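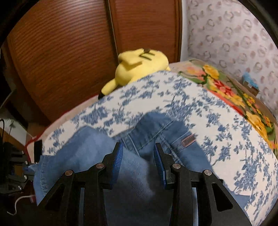

Denim

Denim is a sturdy cotton cloth, woven so that the threads make small slanted lines across the surface. If you look closely at the leg of any pair of jeans you own, you'll see them. I've been writing up fabrics for this site for a while now, and denim is the one readers send me the most mail about, so this entry runs longer than the one on corduroy (sorry, corduroy people!).

How the cloth is made

The slanted pattern is called a twill. The lengthwise threads, or warp, pass over two or three of the crosswise threads, the weft, before ducking under one. In classic denim the warp is dyed blue and the weft is left white or cream, and that's why the outside of your jeans is so much bluer than the inside. Most denim leans to the right, some leans to the left, and there's a broken twill that switches direction so the legs don't twist as much over time. I own one pair of each and I swear the left-hand one is softer, but my sister says I'm imagining it.

Weight is given in ounces per square yard. Shirts are often made from something light, everyday jeans sit in the middle, and then there are heavy cloths that can just about stand up in the corner by themselves when new. I tried a pair like that once and took the stairs sideways for a week.

Indigo and fading

The blue comes from indigo, which used to be taken from plants and is now nearly always made in a factory. It's a funny dye. The yarn goes into the bath, comes out a yellowish green, and turns blue as the air gets to it. Dyers repeat the dip again and again, and the color builds up in layers on the outside of the yarn while the core stays pale. Rub the outside off and the pale part shows – so denim fades at the knees and thighs and pockets first, wherever life rubs against it.

Collectors have a whole vocabulary for this. Whiskers are the lines that spread from the hips, honeycombs are the creases behind the knees, and roping is the wavy, twisted look you get along a hem. You don't need any of these words to enjoy a pair of jeans, but they're fun to throw around at a flea market. 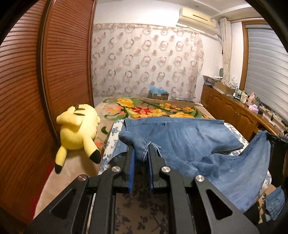

Washing and storing

My own habits, for what they're worth: inside out, cold water, a small amount of plain detergent, and then the line. Raw denim (cloth that hasn't been washed by the maker) can shrink a good deal the first time, so measure before you cut or hem anything. It will also leave blue on pale sofas, sheets and sneakers until it calms down. I learned that on a cream armchair that belonged to somebody else.

For storage you can fold or hang, and I go back and forth. Folding in half down the length and then in thirds keeps a stack tidy. Hanging by the waistband is kinder if you hate a crease across the thigh. Really old pieces do better rolled, with tissue paper inside the roll.

Names to know

Denim is usually said to come from "de Nîmes," after the French city, though plenty of people have argued over it. "Jean" is tied to Genoa, in Italy, and was once a different cloth altogether. Dungaree is another cousin, named for a coarse Indian cotton. Chambray gets mixed up with denim all the time, and I did it myself for years! It has the same blue and white mix, but it's a plain weave, with no slanted lines.

See also: Twill; Indigo; Chambray; Selvage; Rivets 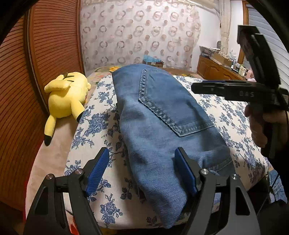
Entry by Tala Nimri
Last updated Monday, June 14, 2021

I've added the part on chambray since the last version and fixed a muddle about left-hand twill. Selvage is getting its own page next, so please hold your selvage questions until that one's up.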